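Visit report: Narden demonstration rooms, January

Narden rents out the Walto, a two-legged robot with two arms, as a monthly service for storage and light fetching work. I went with Abrehet Woldemariam to see whether it would suit our records store. The session began at 9.30 and was led by Obsa Mersha.

The hire price is 3,807 a month, with 217 on top for remote support. Setting up is charged at 645 per site. The trial task was cupboard work: door open, items handled at shelf height, robot standing on carpet.

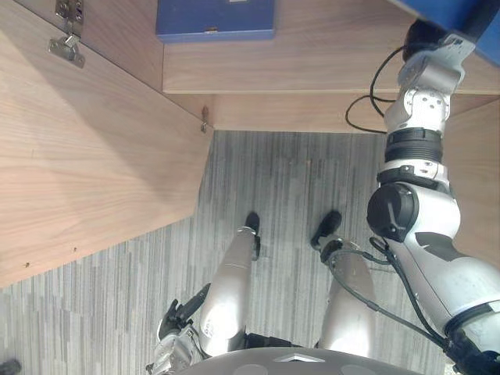 Mersha quoted a minimum term of 2 months. Staff training is included for two people, and further places are charged separately. We asked for the maintenance schedule in writing and were given a draft, which leaves out the hands.

Wear parts were the main point I wanted settled. Narden replaces them from its own stock, but the contract does not say how quickly.

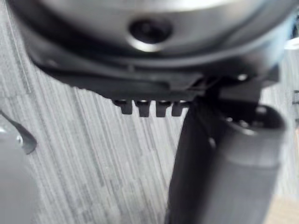 Spares come through Stoltska, and Jahangir Akanda in our workshop will need a parts list before we go further. He will want to know which pieces can be changed on site. The black bracket around the wrist housing has a row of four small teeth on its lower edge, and I would like a price for it as a separate item. Mersha agreed to ask. We left at 11.45 with the draft contract and a second date still to be fixed.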